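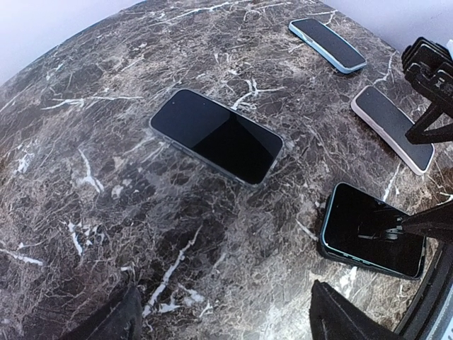
Skirnstead Phones and Dishes: read me first

Welcome, and thank you for taking the time to look through this folder before you start pulling pictures out of it. Skirnstead is a small collection about phones lying on a tabletop, sometimes alone and sometimes sharing the space with a plate or a bowl. I put it together because so many of us set a phone down wherever there is room for it, and I wanted pictures that looked like that.

Version and date

Release 2, Jan 3, 2019. The first release was called Trarari, and if you still have a copy, please swap it for this one.

What is in the folder

There are 100 sets of pictures. Each set shows one arrangement from more than one viewpoint, and the close views and the wide views are kept in separate subfolders. A short text file called notes goes with each set and lists the things on the table in plain words – phone, plate, bowl and so on.

About the table

The tabletop has a dark marble pattern with pale veins running every which way. I am fond of it, but please be patient with it too. A switched-off phone has a black or dark grey screen, and on a surface this dark the edge of the phone often tells you more than the screen does. A light blue case or a pale pinkish one is easy to find. A thin grey edge takes a little more looking, and a glossy screen can pick up reflections that split it into lighter and darker parts.

Words used in the notes

"Phone" covers the phone together with any case or frame around it. "Plate" means the round, shallow one in beige or light tan, and "bowl" means the small lime-green one. I left out makes and models on purpose, so please don't add them when you send corrections.

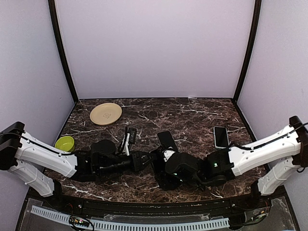

Eilif Sjöberg wrote in to ask whether a phone half hidden behind something should still go in the notes, and suggested a separate word for it so that people sorting by hand wouldn't be caught out. Yes to both, and the word is "partly". It has been added to 18 of the notes files so far – the rest will follow in February.

Sending corrections

Put the set number in the subject line and address it to Badawi, care of Brisus. Small fixes are every bit as welcome as large ones.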